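Ticket 37: No power at model review table
Location: Halside studio, round marble table
Reported by: Wemedholm project group
Priority: normal
Status: open, waiting on part

Symptom: laptop charger and display lamp both dead when plugged in at the table.

14:00 Lamp tested at the wall outlet. Works.
14:10 Breaker for the table circuit checked. Not tripped.
14:20 Floor outlet under the table tested with a plug-in tester. No reading. Outlet 2 on the same circuit reads normal.
14:35 Floor box opened. Neutral loose at the terminal, insulation browned for 7 mm. Box isolated and tagged.

Tabletop with the white and brown models, before clearing:
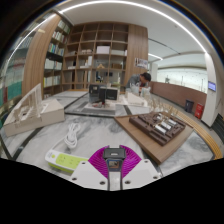
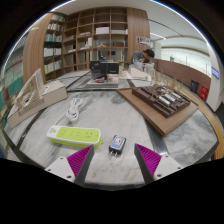
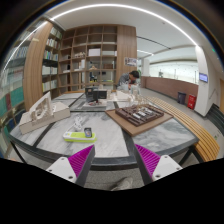 Replacement outlet ordered through Niseo. Until it is fitted, do not run an extension across the walkway. Models can stay on the table, but the floor box needs clear access from the window side. Retest under load after the swap, then close the ticket.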